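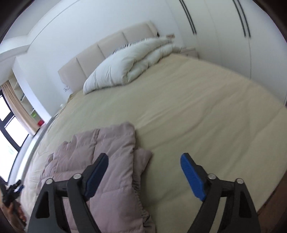

Rental Listings Should State Who Supplies the Bedding

Opinion
24 August 2020

The Ekham Tenants' Forum has for many years received complaints on the subject of deposits, repairs and noise. It has lately received a growing number on a matter that sounds minor and is a frequent cause of dispute: the word "furnished." A tenant who signs for a furnished apartment does not know, in most cases, whether the bed will come with sheets, a comforter, a mattress cover, or a mattress at all. The lease seldom says. The listing almost never does.

The Forum takes the view that every listing for a furnished home in Ekham should carry a plain inventory, and that bedding should have its own line in it. The present arrangement serves neither side well, and the cost of changing it would be small.

The scale of the matter is easily stated. Ekham has 2,434 registered rental units, and the Forum reviewed the public listings for 300 of them in June. Of these, 129 were advertised as furnished. A handful named the larger items, such as a couch or a dining table. Fewer still mentioned anything that goes on a bed. Several used the phrase "fully furnished," which appears to carry no meaning beyond that of the single word.

Landlords have offered reasonable explanations. Reece Kettle, who manages properties on the Pilkington side of town, told the Forum that the contents of an apartment change between tenancies and that a detailed listing would be out of date within a year. He also observed that linens wear out faster than anything else in a home, and that a landlord who promises them may be held to replacing them indefinitely. These are fair points, and the Forum does not dismiss them. A listing that says "bedding not supplied" would answer both. It commits the landlord to nothing and tells the tenant what to bring.

The difficulty arises when silence is read differently by the two parties. A tenant arriving from another state with two suitcases may assume that a furnished bedroom can be slept in on the first night. A landlord may assume that any adult owns a set of sheets. In one case reported to the Forum, a tenant found a comforter and sheets in the closet, used them for eleven months, and was then charged for them at the end of the lease as damaged property. They had been left by the previous occupant and appeared on no document. The charge was withdrawn after four letters. It should never have required one.

Some will say that this is a private matter between the parties and that a careful tenant will ask. The Forum agrees that tenants should ask. It notes, however, that many rentals in Ekham are now arranged at a distance, through a listing service and an exchange of electronic signatures, and that the person answering questions is often an agent who has not been inside the unit. Amber Tunstall, a leasing agent with nine years in the trade, put it to us frankly: she can report the number of bedrooms, the rent and the date the keys are available, and for anything further she must telephone the owner, who may not remember.

There is also a question of hygiene, which is usually passed over out of politeness. Bedding that passes from one tenant to the next ought to be laundered between tenancies, and a mattress ought to have a washable cover. No local rule requires either. Where the landlord supplies these items, the lease should record when they were last cleaned or replaced. Where the landlord does not, the lease should say so, and any items left behind should be removed before the new tenant arrives. Secondhand linens of unknown history are not an amenity.

Graham Ashworth of the Ekham Property Owners' Circle has argued that an inventory rule would push small landlords out of the furnished market altogether. The Forum is not persuaded. An inventory for a one-bedroom apartment fits on a single sheet of paper and can be completed in the time it takes to walk through the rooms. Owners who already use one report fewer quarrels over deposits. An owner with a thousand dollars in disputed charges has a good deal more to lose from the lack of a list than from the labor of writing it.

The Forum therefore proposes the following. The town's rental registration form should include an inventory page for furnished units, to be attached to the lease and signed by both parties. Under each bedroom, the page should state the size of the bed and whether a mattress, a mattress cover, sheets, pillows and a comforter or blanket are supplied. Listings should repeat the bedding line word for word. Existing leases should be left alone until renewal, so that no one is asked to reopen an agreement already in force.

We would ask the council to treat the size of the bed as part of this rule and not as an afterthought. It is the most common question tenants put to us after the deposit, and a queen sheet bought for a full mattress is money wasted.

A draft of the inventory page has been prepared by Ashley Oakley and may be read at the Forum's office during normal hours. Written comments from tenants and owners alike will be forwarded to the council together with the draft.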